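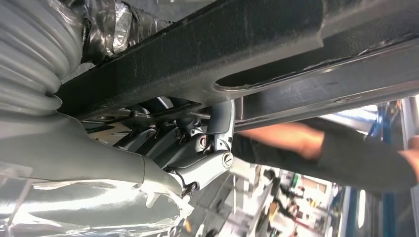
Bellows, foil-wrapped pipe and cast arm.

Progress report to Isaksson, period 3: condition survey of taped and wrapped joints, Nundport workshop

Work in this period covered the inspection of exposed joints and coverings. The survey sheet now has separate lines for flexible boots, wrapped pipe, castings and fasteners. The old sheet put all of these under one heading, and the entries could not be compared between visits.

The pipe next to the ribbed bellows is wrapped in foil and bound in places with black tape. It is recorded as "covered, not inspected". The wrap will be opened at the next stop and the pipe surface checked before new foil goes on. The grey cast arm has been entered with its bolt positions. Torque values are not yet on file - the Clalevum wrench is out for calibration and is due back on Saturday.

Taped coverings take up most of the open items. The thick segment on the silver-gray housing carries many overlapping layers of black tape, with torn flaps along the top edge. A shallow dent in the housing, low on the left side, is logged as cosmetic until the shell can be measured. The black disc joint below the tape shows light scratches and no action is proposed. 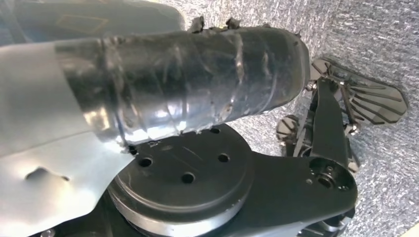
Mabli Harries has asked that no further tape be added over old layers, and that each covering be stripped to the surface before it is renewed. She would also like the tape type written on the sheet, which the current form has no space for. Both points are accepted and the form will be changed.

Spending to date is $2364. A further $300 is requested for sleeving from Grurnier, to replace tape where a joint has to be opened often. Delivery is quoted at 8 working days.

Next period: open the wrapped pipe, enter torque values, issue the revised form.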